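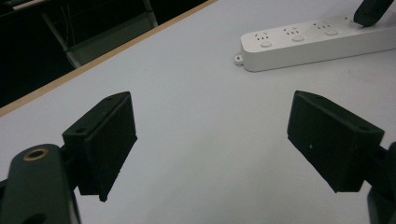 Two-finger hand grippers for demo collection: Lodus or Fivix?
Forum: End effectors and tooling

kevser_e
We need to pick one handheld gripper for recording demonstrations and I have had both on the bench since July. The Lodus has long wedge fingers and a wide opening. The Fivix has shorter fingers with a soft pad. Both get the same wrist camera and the same controller board.

Test task is moving and turning a power strip on a flat white board, two hands. I did 72 runs with each. A run counts as bad if the strip slips or if tracking drops. Lodus had 4 bad runs. Fivix had 20, and most of those were slips on the rounded end of the housing.

The Lodus is heavier and my wrists notice it after an hour. Has anyone used either one for longer sessions?

pai_bench
How much of that is the pads? Fivix pads are slick when new. Wipe them with alcohol and run it again before you rule it out.

kevser_e
Wiped before every session. I can try older pads if somebody has a worn set.

mortonj
I would go the other way. We have over 634 recordings on the Fivix and slips were never the main problem. Our trouble was the cable pulling on the back of the body when the operator reached across. Where do your cables run?

kevser_e
Down over the side of the table, one per hand. Strip goes on the board at a slant and both hands start near the close edge. 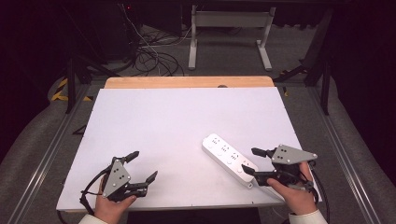
Each cable has enough slack that I can cross my hands without feeling a tug. I tried a clip at the elbow too and took it off again, it made turning the wrist harder.

mortonj
OK, then it isn't the same problem. I still think one object is too few. A power strip is smooth and boxy, and long fingers will always do well on that. Try a pen or a coin.

hatice.ersoy
I work with Kevser and I did half of the Lodus runs. Agree on the small objects. The tips on the Lodus do not meet evenly on anything thin, and I had to file one down on our first pair. For the strip it doesn't matter.

I don't agree that the weight is a problem. I did two hours with breaks and was fine.

kevser_e
Your sessions had more breaks than mine.

pai_bench
What about the camera view? On the Fivix the pads block a lot of the object once you close.

hatice.ersoy
Better on the Lodus. With the jaws open you see the tabletop between them and both tips. Closed, you still get the tips. White on white is hard for exposure though, so we lock it by hand at the start.

trundurell
Lock white balance as well. Ours drifted between the left and right cameras and it took a week to find.

kevser_e
Only exposure so far, will add that. Next round is a pen, a plug and a thin cable with both grippers, same controller settings. I'll post the counts here when they are done.

mortonj
Put the opening width in the log for each run too. I'd like to see whether the slips happen at the same width.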